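A new hedgerow collection, and a bit of licensing news

I've finally got a new set of patterns ready to go out into the world! It's called Loscombe, after the lane I walk most mornings (wellies on, sketchbook shoved up my jumper if it's raining), and it went up on my website last night at ten past eleven, when I really should have been in bed.

Regular readers will know I spent most of last year on florals with very clean edges and lots of white space. I enjoyed them and they did well, but by the winter I was itching to draw something scruffier. Loscombe is all hedgerow: bramble, old man's beard, dog rose, hazel catkins, and a very tangled bindweed that took me longer than anything else in the set. I drew it, hated it, drew it again bigger, and then went back to the first one. The bindweed is now the main print, so there you go.

Everything started as pencil and then ink on paper, with a dip pen for the stems and a cheap worn-out brush for the leaves. I scan the drawings in, clean up the blots (I leave a few, I like them) and build the repeats on the computer. The colours came last. I began with the greens and browns you'd expect and it all looked a bit like a waxed jacket, so I pushed the bramble towards a dark plum and put a chalky pink behind the dog rose. There's a mustard in there too, which I was unsure of right up until I saw it printed.

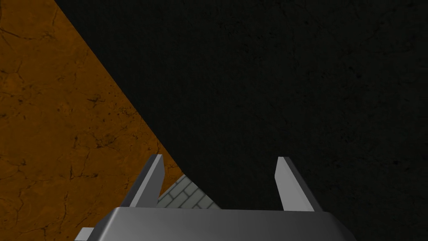 Issue 2

The bigger news, for me anyway, is that Sasico have taken the bindweed and the catkin print for a range of wrapping paper and notebooks. I've wanted to work with them for ages. They first got in touch after seeing some of my sketches at the spring fair in Somham, when I was sharing half a table and had put the hedgerow drawings out more or less to fill a gap. We had a long chat about paper stock and I went home thinking that was the end of it. Then an email came a few weeks later asking if I had the same thing in repeat. I didn't! I said yes and got on with it.

The first run is 3,000 sheets of wrap, and it should be in shops from August. It's an uncoated paper, so the ink sinks in a bit and the plum goes softer than it does on screen, and I much prefer it that way. The notebooks will follow once we've settled on the endpapers. I'd like the catkins very small and pale inside the cover, and Sasico would like them the same size as on the front. We're still talking about it, all very friendly. I've sent over a version halfway between the two and I'm waiting to hear.

As the deal only covers paper goods, the rest of the collection is still free for fabric, wallpaper, ceramics and homeware. If you make any of those and something catches your eye, please do write to me. I'm happy to change colours or pull a single motif out for a smaller item, and I can send a printed swatch book if you'd like to see things properly. I had a few tea towel samples done too, mostly to see how the dog rose looked at that size, and it needed to come down quite a bit. On a tea towel the petals were as big as my hand. The smaller version is the one on the website now.

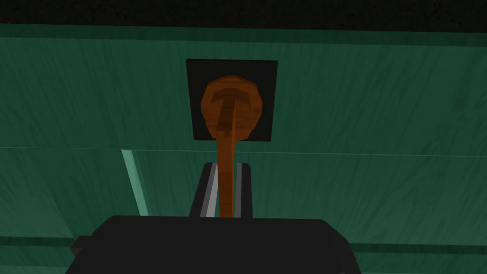
Wooden spoon against a black square plate, on green

A few of you asked after the last newsletter whether the old Filali prints were gone for good. They aren't! Filali was my tile-inspired collection, all stars and knots in indigo and rust, and I took it down in the winter to redraw a couple of the borders that had always bothered me. One corner never met properly, and once I'd spotted it I couldn't look at the thing without wincing. The redrawn borders are finished and the whole set will go back up later in the summer, with a new sandy colourway alongside the indigo. If you already hold a licence for any of those prints, your files stay exactly as they are, but do drop me a line if you'd like the new borders and I'll send them over without charge.

I'm also doing a small print run of my own for the website shop. There'll be around 600 art prints altogether, on a heavy cotton paper with a slightly rough edge, and they'll be signed on the back in pencil. The bramble comes in both sizes. The dog rose only comes in the smaller one, as the big one needed a frame so wide that it would have cost more than the print. I'm packing them all myself at the kitchen table, so please bear with me on postage times, especially in the first fortnight.

On the subject of the shop, I've had a tidy-up of the pages. The licensing prints and the things you can simply buy used to be all jumbled together and I had a fair few confused emails (sorry!). They now have a page each. The licensing page needs a password, which you can get by sending me a quick note with your company name and what sort of products you make. I try to answer by the next morning, though if the weather's good I may well be out drawing.

And what's next? I've been filling a sketchbook with seaweed, which started as a way to use up some green ink and has got rather out of hand. It's all loops and ribbons and little beads, and it goes into repeat beautifully because you can bend it wherever there's a hole. I've no name for it yet and only one colourway that I'd show anybody. I'm hoping to have enough to share in the autumn, but I said that about the bindweed as well.

The full Loscombe collection is up on the website now under New Work, and the art prints go on sale there at 2 in the afternoon on the first day of August. If you'd like the swatch book, put the word "swatch" in the subject line of your email so that I can find it again.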